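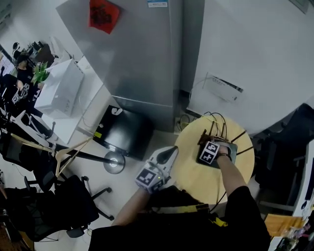

Do you have to chill a stout all the way down before you serve it?

Please don't! Take it out of the fridge and leave it on the counter while you set the table, and you'll taste a great deal more of the coffee and the toast in it. I got this question again after the tasting night, so I'm going to go on for a few posts about that and about Tredevby in general. Get comfortable.

For anyone new, I'm Mitali Rathnayake, I write up small breweries when I can get to them, and in January I finally made it out to Tredevby, which I'd been promising to do ever since a reader sent me a bottle of the Rositz smoked lager wrapped in two dish towels and a bathrobe belt. (It arrived fine. I still have the belt, if you're reading this.)

Tredevby has 887 people and 2 breweries, and I've lived in cities that did worse. The breweries are called Wolport and Iturra, they sit at opposite ends of the same street, and between them there's a hardware store, a church, and a bakery that sells a caraway roll I have thought about every morning since.

I started at Wolport, because it opens earlier and because the wind was awful and it was the first door I came to. It's a long low building that used to store seed potatoes. The taproom is the front third, and you can smell the mash as soon as you get out of the car if they're brewing, which they were. A warm, bready, slightly sweet smell, like somebody left oatmeal going on the back burner.

The Wolport pale ale is the one everybody in town drinks and I can see why. Soft, a bit of orange peel, a bitter finish that's there and then politely gone. I had a half and then I had the other half. It isn't showy beer and I suspect it would get lost on a long tap list in a bigger place, but with a bowl of salted peanuts and a window seat it was exactly what I wanted.

Rositz is theirs too, by the way! I'd thought for the longest time it was a separate brewery, and so did at least three of you in my replies. It's the name they put on the smoked beers, after the farm where the first batch of malt was smoked over beechwood. There's a lager, a darker one that comes out when it gets cold, and a little table beer that's so light you could drink it with breakfast, not that I'm suggesting it.

If you think you don't like smoked beer, try the table beer first. The lager goes straight to campfire and ham and some people never come back from that. The table beer only has a whisper of it, more like the smell of a sweater the morning after. Have it with a sharp cheddar, or with split pea soup if you've got some in the freezer.

The brewer told me they keep the smoked malt in its own room with its own scoop, and that years ago somebody used the wrong scoop and the pale ale tasted faintly of bacon for a whole season. Apparently there are regulars who still ask for it.

Okay, Iturra. Completely different place. It's up the hill end of the street in what was a dairy, with tile halfway up the walls and a drain down the middle of the floor, and they haven't tried to pretty it up at all except for one very large fern. They do sour beer and barrel beer, and they do the stout that started this whole thread.

The stout is called 208. I assumed that was a highway or an area code and had a whole theory worked out, and then I asked, and it's the number of the barrel the first good batch came out of. They'd bought a lot of old barrels secondhand with the numbers already on them and that one just happened to behave. So much for my theory.

They pour it from the fridge because health inspectors and refrigerators being what they are, that's where it lives. The woman behind the bar set mine down and told me to leave it alone for 15 minutes and go look at the fern. I did as I was told. I took one sip before, for comparison, and it was all roast and fizz and not much else. After the wait there was dried fig, cocoa, something like the crust of rye bread, and a bit of vanilla from the wood. Same glass!

So for those of you asking about serving temperature at home, you don't need a thermometer. Pale lagers straight from the fridge. Pale ales, a few minutes. Stouts, porters, and anything that's been in a barrel, give them the time it takes to reheat some soup and find the good spoons. And if it gets too warm on you, put it back, it won't mind.

Please also stop putting the glasses in the freezer. I know it looks nice. I did it for years and my mother still does it. The ice on the inside melts into the beer, and the cold makes it foam up, and then it tastes like whatever else is in the freezer, and in my mother's case that's fish.

A few of you asked about the sours. I had the plum one and the one with sour cherry. The plum was lovely and dry with a little bitterness from the skins. The cherry was sharper than I can manage more than a small glass of, but the man next to me was on his second and looked very content, so take my opinion for what it is. They sell both in big bottles and I brought home the plum.

Practical things, before I forget. Wolport does food, meaning soup, sausages, and a potato salad with too much dill for me and just enough for everyone else. Iturra doesn't, but you can bring your own, and the bakery will wrap up a caraway roll with cheese if you ask before they close at 2. There's parking behind the church. Bring a proper coat if you go in winter, the wind comes right down that street.

And do sort out a driver or a room. There's an inn above the hardware store with very firm beds and a very good breakfast. I went down at 8 and got the last of the plum jam, and I felt bad about it for as long as it took to butter the toast.

Somebody just asked if either one ships. Iturra doesn't. Wolport will send the Rositz lager and the table beer in the colder months, but you have to call them and they don't always pick up when they're brewing, so try in the late afternoon.

I'm opening the plum on my next night off, with a friend who swears she hates sour beer. I'll add to this thread once she's tried it.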